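Skendik issues packing procedure for mixed household smalls

November. Household storage firm Skendik has issued a revised procedure for packing mixed small items into a single carton. It applies to toys, stationery, empty containers and closed supplement or medicine bottles, and replaces the sheet used at the Brukby and Skollness depots.

Items are laid out on a table in front of the open carton before any are packed. The tablecloth may stay on.
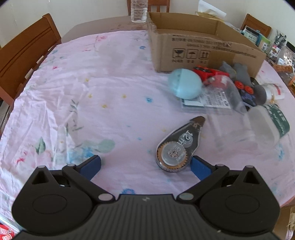
Correction tape dispenser on the tablecloth, with the carton and other items behind.

Bottles go in first, upright, with lids checked. Hard toys follow along the carton walls. Plush and fabric items fill the remaining gaps. Empty jars are packed last unless they can hold smaller pieces. Gross weight is limited to 11 kg per carton. 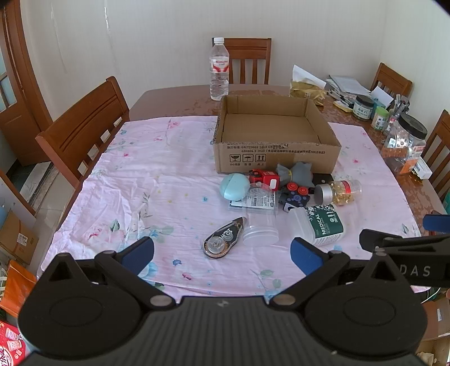 Mixed smalls grouped in front of the open carton, including a jar of yellow softgel capsules on its side.

The carton is kept with its arrows pointing up throughout. Flaps are closed only when the contents sit below the fold line.

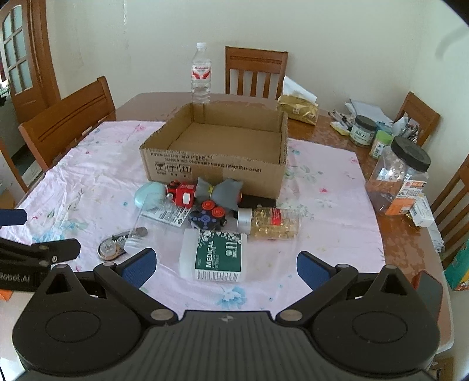

Trial and availability

The procedure was trialled on 42 cartons over 22 working days. "Most of the changes concern the order of loading," said Jalen Montoya, packing methods lead at Skendik. "The carton itself is the same."

Printed sheets are supplied by Tiwari in packs of 1000. Depots should withdraw earlier copies on receipt.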